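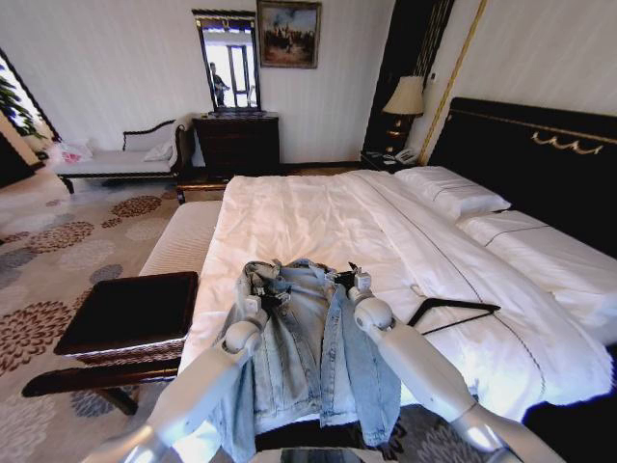
Agudelo opens hotel trial of its two-armed wardrobe robot

April 29, 2024

Agudelo has begun taking orders for a room-service version of its two-armed robot, which handles guests' clothes as part of evening turndown. The Sivevthorpe hotel is the first customer and has been using the machine in its larger bedrooms.

The service is sold under the name Dreltia. Hotels do not buy the robot. They pay a monthly fee that covers the machine, software updates and a technician's visit every 6 weeks. Agudelo has not published a full price list but says a single unit starts at $2000 a month, with a lower rate for hotels that take two or more.

Dreltia is meant for garments left out on beds and chairs. It picks up a jacket or shirt by the shoulders with a pair of small grippers, lifts it clear of the covers and puts it on a hanger. Denim, cotton and wool are supported at launch. Silk and anything with beading are on a list of items the robot is told to leave alone.

"Shoulders are the part we spent the most time on," said Iwona Gajewski, product manager at Agudelo. "A denim jacket holds its shape fairly well once you have both sides. A thin cardigan does not, and we are still working on those."

Before the launch, the company practiced on a set of 100 garments bought from secondhand stores. Gajewski said a jacket takes around two minutes from pickup to closet rail, slower than a housekeeper would be. The robot works from a wheeled base and needs a clear path along the side or foot of the bed, so hotels are asked to measure their rooms before signing.

Staff at the Sivevthorpe load the hangers and choose the job on a tablet. Guests have to opt in at check-in, and a member of the housekeeping team stays on the same floor while the robot is running.

Hsiu-ying Chuang, head housekeeper at the hotel, said carpets had given her team less trouble than furniture. "We have benches and footstools in most of the big rooms - some of those get moved first," she said. "I would like it to do trousers too."

Trouser handling is planned for November, along with a quieter drive motor. Existing customers will get the trouser update at no extra charge, but the motor will be fitted only to new units. Orders placed now are due to ship in the summer.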